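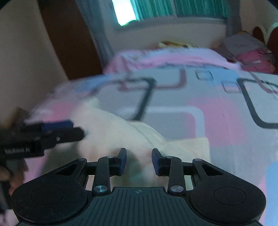
Projet Firano, lot 2 — point d'avancement pour Pirjo Saarinen, Tisus

Bonjour Pirjo, version courte, le tableau complet part mercredi.

Rappel de la question : est-ce qu'une machine peut faire une chambre toute seule, linge compris ? Réponse à ce stade : non. Des morceaux, oui.

Données : 2773 séquences enregistrées à la pince manuelle, 239 écartées au tri (flou, gestes interrompus). Reste du travail sur l'étiquetage, Faraji Shirima s'en occupe seul depuis novembre, c'est trop juste.

Essais sur le bras Lashari : 755 tentatives de pliage, tissus épais et fins mélangés. Environ 43 % de réussite, et encore, avec un critère large (bords a peu près alignés). Les tissus épais passent mal. La machine saisit deux couches au lieu d'une, tire, recommence.
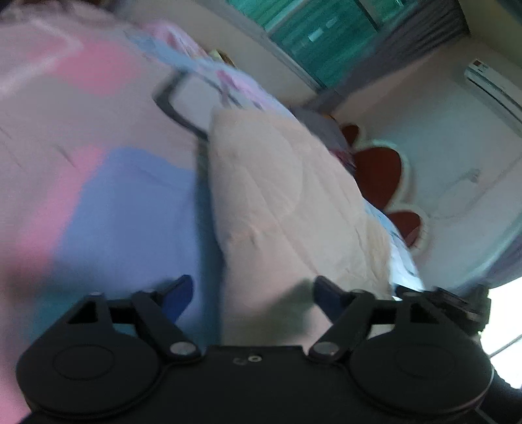 Le rangement du lit reste le point dur. Sur un lit fait, le bras pose un oreiller sans trop de mal — sur un vrai lit, beaucoup moins. Un cintre en fil de métal foncé sur le drap, juste à côté d'un oreiller crème, et le modèle doit décider quoi prendre d'abord, quoi contourner. Pour l'instant il ne décide pas, il fonce. Le fil fin est mal vu par la caméra de profondeur, on cherche une parade.

Dépenses : dans l'enveloppe, sauf les doigts de rechange Flekden, livrés en retard et facturés deux fois. Avoir demandé.

Suite :
— reprise des essais oreillers avec objets parasites
— étiquetage : il nous faudrait un mi-temps jusqu'a la fin du lot
— démonstration chez vous : je préfère attendre, le pliage n'est pas montrable

Merci de me dire pour le mi-temps avant mercredi si possible, Faraji doit caler son planning.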